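Dumplings on a Weeknight, and What to Do With the Leftovers

I have been promising to write up my bread dumplings since spring, and every time I sit down to do it I end up making a batch instead, and then eating the batch, and then it's time for bed. So I'm writing this one while the pot is still simmering and I can't go anywhere anyway.

We moved out here to Jitosville when the kids were small, and the first fall we were pretty homesick for restaurant food. Then somebody brought a covered dish to a school supper — pork, cabbage, and thick slices of something white and soft that I took for bread until I bit into it. I went back three times. I asked around for the recipe and got four different ones, two of them on the backs of envelopes, and what I make now is a mix of all of them plus my own mistakes.

The dough is nothing fancy. Flour, milk, an egg, a packet of yeast, salt, and a couple of stale rolls cut into cubes. I use the coarse flour from Mineck when I can get it, and plain all-purpose when I can't. The coarse flour gives you a dumpling with a little chew to it. All-purpose makes a softer one that my younger daughter likes better, so it evens out.

Warm the milk until it feels like bath water, stir in the yeast with a pinch of sugar, and go do something else for ten minutes. I usually unload the dishwasher. When it's foamy, pour it into the flour with the beaten egg and salt and work it until it stops sticking to your hands. I need 235 milliliters of milk for my regular batch (that's just under a cup, but I've gotten used to the scale and the metric jug and I'm too stubborn to go back). Fold in the bread cubes at the very end. I used to toast them in butter first, and you certainly can, but on a weeknight I leave them plain.

Let it rise someplace warm for 60 minutes. My kitchen is drafty in November so the bowl goes in the oven with just the light on. Then shape it into 2 fat logs, each as long as your widest pot will allow, and let them sit under a towel while the water comes to a boil. Salt the water like you would for pasta.

The boiling is where people get nervous, and I did too. Lower the logs in gently, put the lid on, and leave it alone for ten minutes. Then roll them over with a wooden spoon and give them another eight or nine. The minute they come out, poke them all over with a skewer to let the steam escape. I skipped this the first year and my dumplings sank into something like wet erasers, and we ate them anyway with a lot of gravy.

For slicing, a piece of sewing thread works better than any knife I own. Slide it under the log, cross the ends over the top, and pull. My mother-in-law does hers with dental floss, unflavored, and she reminds me about the unflavored part every single time.

Now, the gravy. We get smoked pork neck from the butcher counter at Hekby, and I simmer it in the morning with an onion, a bay leaf, and a few peppercorns. The broth that's left is the best thing in the house. I brown some flour in lard, slowly, until it smells like toasted nuts, then whisk in the broth a ladle at a time. A spoonful of vinegar and a little sugar at the end. If you have sauerkraut, warm it with caraway and some of that same broth. I buy the Vondráček kind in the big jar, and one jar will take us through two suppers with enough left for soup.
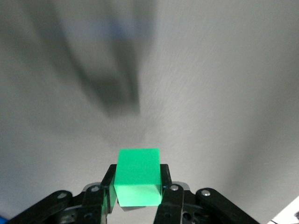
Vojtěch Vaněk wrote to me after my last post on gravy to say that I'm adding the vinegar too early, that it ought to go in off the heat or the sharpness cooks away, and that his family would never put sugar in it without tasting the cabbage first. I tried it his way last week and I have to admit he has a point about the vinegar. The sugar I'm keeping.

Leftovers, then. I always make more than we need on purpose. Cold dumplings keep in the fridge for three days if you wrap them well, and they freeze fine too, sliced, with waxed paper in between. To warm them up, steam them for a few minutes over simmering water. The microwave will do it with a damp towel over the plate, but eat them right away because they turn tough as they cool.

My favorite, though, is to cut the cold slices into chunks and fry them in butter until the edges are good and brown, then pour a few beaten eggs over the top and stir it around until just set. Lots of black pepper, chives if the pot on the porch hasn't given up, and a dill pickle on the side. My husband would have this for breakfast, lunch, and supper if I let him — and there was one weekend when I had a cold and I'm fairly sure he did.

The timer is going, so I need to turn my logs. Next time I'll try to get to the plum ones, which use a different dough altogether, with farmer's cheese. If you have a good source for farmer's cheese anywhere within an hour of us, please leave me a note.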